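Equipment budgeting for hand-held gripper programmes

Equipment budgeting for hand-held gripper programmes is the planning of costs for projects in which people carry out everyday tasks with a gripper held in the hand, and the recordings are used to train robots. It covers the grippers, cameras, spare parts, storage and the household objects to be handled. The robot arms themselves are usually bought under a separate budget, often a year later.

Main costs

The gripper is the largest single item, but seldom the largest part of the total. Finger pads wear and are bought in packs. Mounting bars and screws are ordered with the first batch, as later orders may not match. Data storage is paid for by the month and tends to be underestimated – the Balwood plan of Darius Enache set aside 4000 euros for it and used the whole sum before the second round of recording.

Objects are listed separately. Thin, flat items such as cards and booklets are cheap, but they bend and need replacing more often than boxes or bottles. Soft goods, including blankets and clothing, are usually borrowed from the homes where recording takes place. 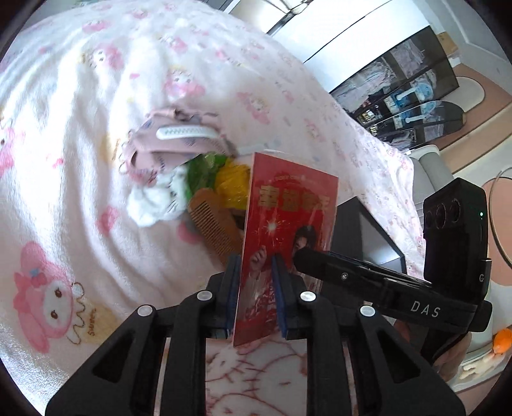
Panine, January

Printed red card held upright between the grip pads, near its lower half. The camera module is carried on a bar beside the gripper.

Planning by site

Recording in homes costs less than fitting out a studio, though travel and insurance must be added. The Panine programme planned for 25 grippers across 207 homes, with sets passed from one household to the next. Its budget gave each set a carrying case, a charger and two spare pairs of pads.

Purchase or hire

Short projects may hire. The supplier Nistor charges 532 euros a month for a complete set, repairs included, while Zumel sells outright and bills for repairs. Enache's plan treated hire as the better choice for projects of under five months. Longer projects generally buy, and keep one set in ten as a reserve.

See also: Depreciation of robot equipment; Gripper maintenance; Object lists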